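Adult beginner tap, full year enrollment or drop-in?

tapshoes_at_forty
Joined November

Looking at two studios for an adult beginner tap class. Kershaw wants the whole year up front, 1,372 with the costume included. The other one, Rarnanero, lets you pay by the class but the adult group only runs if enough people sign up. I haven't danced since grade school. Which way would you go?

d_holroyd

Pay by the class. Half the adults in my first group were gone by the second month. If you hate it you're out the price of a few lessons and a pair of shoes.

marlowstreet

Disagree with the above. I did drop-in for two years and never got past shuffles because every week there was somebody new and we started over. The year I enrolled was the first year I learned a full routine.

d_holroyd

That's a teacher problem. Ours puts new people in the back and keeps going.

marlowstreet

Maybe. I've been to 4 studios and only one did that.

tapshoes_at_forty

Does anyone know if you have to do the recital at Kershaw? I'm not keen on the costume part.

pickering_h

My wife is in the Kershaw adult class. Recital is optional but the costume fee isn't refunded after the order goes in. Ask for the date in writing. Trevor at the front desk will tell you one thing and the handbook says another.

The class itself is good. It's 70 minutes, the first part at the barre for balance, then across the floor. They have a real sprung floor too.

rowan_b

Floor matters more than price in my opinion. I did a season on tile over concrete and my shins were wrecked. Go look at the room before you sign anything.

d_holroyd

Shins are usually shoes. Don't buy the cheapest pair.

rowan_b

Same shoes, different floor, no more pain. I'm going with the floor.

marlowstreet

If you want to practice at home, get a board. A sheet of plywood on top of foam mat is fine for an apartment, but talk to whoever lives under you first. I do mine before 7 p.m. and there haven't been complaints.

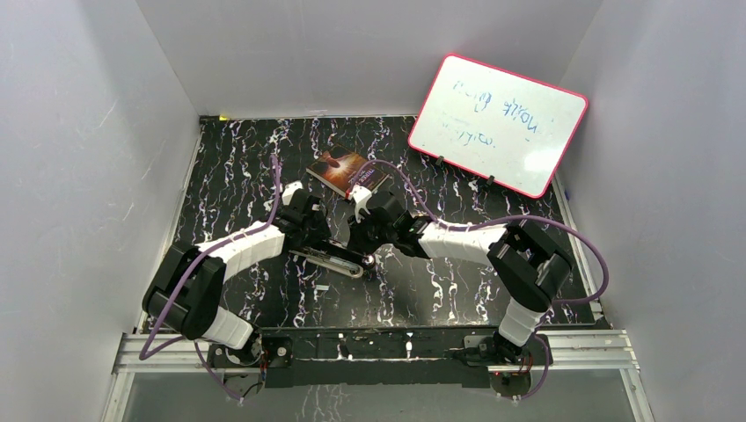 Two arms, black marbled tabletop

tapshoes_at_forty

Thanks all. I'm on the ground floor so the board could work. I called Rarnanero and they let me watch a class tonight. Eight people, ages all over the place. The teacher was patient but they did spend a long time on the same three steps.

marlowstreet

That's what I was talking about.

pickering_h

Ask Kershaw for a trial class as well. They don't advertise it but my wife got one.

tapshoes_at_forty

Will do. If they say yes I'll go before I pay for anything.

d_holroyd

Post back after. I still say don't pay for a year.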